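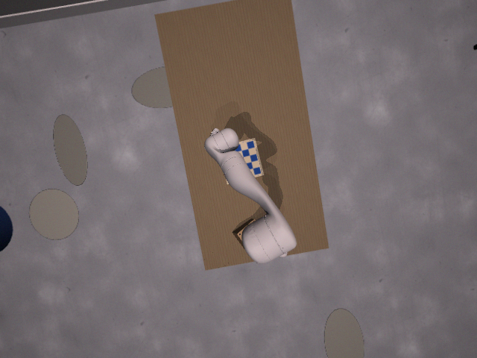

Ticket 504: Arm stalls above the board in sim, never picks

Opened by: Gizella Csonka
Project: Stiltis chess cell, simulated
Severity: annoying

The planner reports a successful grasp. The chess pieces have not been informed. The arm goes to its hover pose over the board and stays there until the 46-second timeout, then logs "pick complete" and asks for the next move. I got the same result on 14 runs straight, so at least it's reliable.
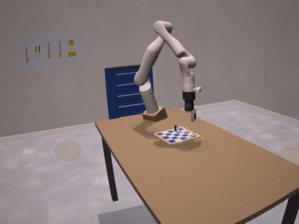

Troubleshooting

Restarted the sim. Restarted me – coffee, 3 p.m. No change. Swapped in the old Wulness gripper config and got error 3732, "target height invalid," the first useful thing this software has said all June.

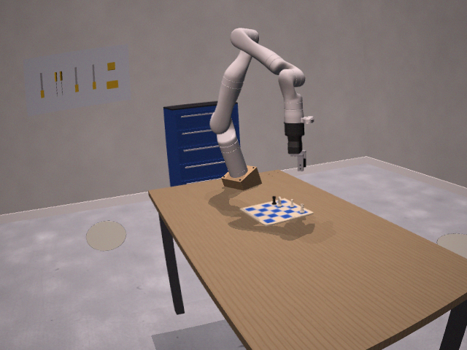
So I dumped the grasp targets. Every z value is measured from the floor, while the planner thinks it's measured from the tabletop. It then clamps the height to something "safe" and congratulates itself.

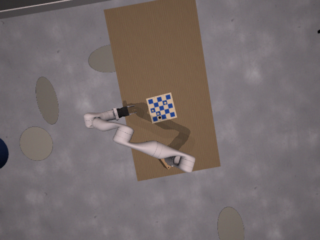
Kinga Pintér: Same offset bug bit us on the Szekeres build. Set the board's parent to the table, and please turn off the clamp. I'd like it to fail out loud.

Gizella: Parent changed, clamp off. Rerunning tonight. Leaving this open.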